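The refrigerator corner in November
Photo gallery — text by Žofie Tichý

Many of you who use the common room in Stelov have asked what happened with the refrigerator, the table and the shelf of glasses which stood in the middle of the way during the whole summer. So I have prepared this small gallery for the website. It has four pictures, and between them I wrote down what we changed, what we paid and what is still waiting for us. I ask you to forgive my English. Tatiana Krajčí has read it once and corrected the worst places, but she did not have time for the whole page, so some mistakes are still mine.

First, a little history for those who came to us only this year. The old refrigerator was tall and very loud, and in the evening the people who played cards had to speak over it. In spring it stopped closing by itself and we held it with a strap from a suitcase. We bought the present one second-hand from a man in Avach. He wanted 2,522 crowns and he did not want to speak about any other number. Tatiana offered him 2,000 and a cake, and he took 2,522 and also the cake.

1. The drinks

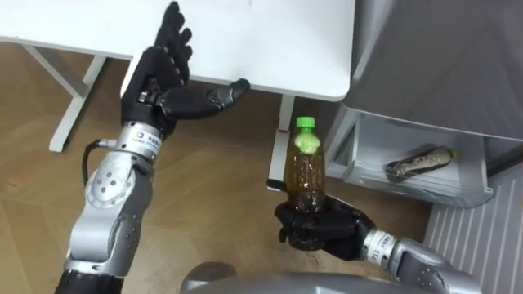
Drinks are the main reason why we have a refrigerator in this room at all. Nobody cooks here. People come after work, they sit for an hour or two, and they want something cold, even in November, which I will never understand. I drink my tea hot the whole year. But I was outvoted, and so the largest part of our discussions was about bottles: which size we buy, where they stand, and who takes the deposit ones back to the shop.

We agreed on the following. Small bottles are for everybody and are paid into the tin. Large bottles belong to the person who brought them, and this person writes a name on the label. A bottle which is already open goes back to the door and not to the shelf. Please close it well — last year we had apple juice in the vegetable drawer for two weeks before somebody found from where it was coming.

The tin is now standing on the window sill. On Monday I counted 456 crowns in it, and one foreign coin that none of us could recognize. If it is yours, it is still there.

2. The floor and the door

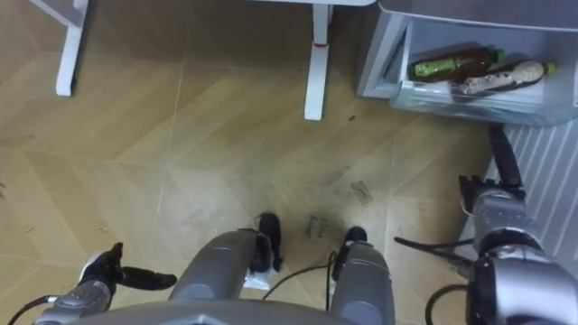

When we moved the refrigerator to its new corner, we had to decide to which side the door should open, and we spent a full evening on this question. The hinge can be changed with one screwdriver and some patience, so it was not a technical problem. It was only that each of us imagined a different person standing in front of it. In the end we left it as it came from Avach. I like how the floor makes its big V shapes here, one after another, but such a floor does not forgive anything, and the crumbs and the dark spots are visible from far away. The two bottles in the clear bin of the door are lying down. I would prefer them standing, but lying is better than on the windowsill.

About the floor I must add one more thing. The correct way is a dry broom first, then a cloth which is only a little damp, always along the planks. Too much water is bad for the seams. In the cupboard under the sink there is a bottle of cleaner from Ondrejka's shop, one cap into a full bucket. More than one cap makes the floor slippery, and we know this from my own experience and from my left elbow.

The broom has a new handle. The old head was still good, so we kept it.

3. The table by the refrigerator

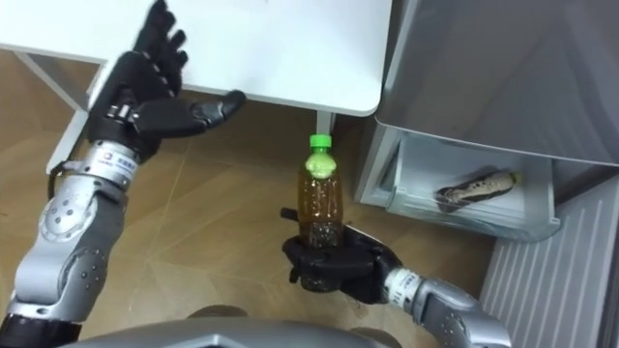

We wanted to have some surface near the door where a person can put things down for a moment. Without it, all shopping ends up on the floor, and then someone carries a yogurt in each hand and closes the door with a knee. Tatiana measured the corner three times and drew it on the back of a calendar. Her drawing was very nice, but she forgot the radiator, so we measured a fourth time.

The rule for the table is simple. It is for putting down and picking up. It is not for storage, it is not for coats, and it is not for the chess problem which somebody leaves standing for a week with a note "do not touch". We have a windowsill for chess. I know that the light is worse there, and I am sorry about it.

For snacks we have no strict rule yet. Some people think that chocolate belongs in the cold and some people think it is a crime. Until we agree, anything wrapped may go to the lower part of the refrigerator, and anything unwrapped goes into a box with a lid. The boxes are on the second shelf next to the sink. Please do not take them home. We started with a full set and I have already seen one of them at a birthday party in Avach, with potato salad inside. I said nothing, but I saw it.

Also, please check the date of your food when you are passing. On the last Monday of the month I throw away what is old, and I do not telephone anybody before.

4. Reminders

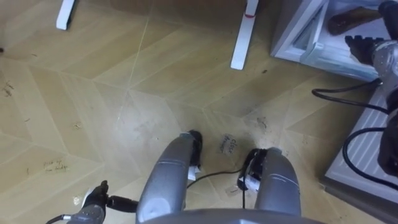
Zetgate House Notes, No. 74

The small paper on the floor says "close fridge", and I could not write it more shortly. The handwriting goes a little downhill or uphill, depending on where you stand, but the message can be read. Please respect it wherever you meet it. When the door stays open, the ice grows in the back, and then I am the person who sits in front of it with a bowl and a wooden spoon.

I know that our room is rich in reminders. There is one about the lights, one about the heating, one about the key of the bicycle shed, and one in my grandmother's style about cups. A visitor told me that our room is like a letter which somebody did not finish. I decided to take it as a compliment.

What is still to be done

The shelf of glasses has to be fixed to the wall. For now it is standing in the hall, wrapped in a blanket. We need someone who owns a drill and is not afraid of old plaster.

The seal of the refrigerator door should be washed with warm water and a soft brush. It is work for half an hour. The same evening we could wipe the radiator between the grooves, where a cloth does not reach. I have bought a special long brush for it and I am looking forward to it more than is normal.

The floor needs a proper cleaning, with the furniture moved away from the walls. We will do it after the card tournament, as it makes no sense to do it before.

Then there is the question of the thermometer. The one from the old refrigerator shows the same temperature in the cold, in my hand and on the table, so I think it is finished. If somebody has a spare one at home, please bring it and put it on the middle shelf.

Thanks

Thank you to everybody who carried, pushed and held doors on the moving day, and to the neighbors on the first floor who let us leave the refrigerator in front of their apartment during lunch. It had to stand still for some hours before we could plug it in, and their cat was sitting on it for most of this time. Thank you also to Mr. Ondrejka for the van. He took nothing for the gasoline, so we gave him two jars of plum jam and he returned the jars clean.

Corrections and additions you can leave on a piece of paper in the tin, together with the money for your drinks. I open it every Monday after six o'clock.

Ž. T.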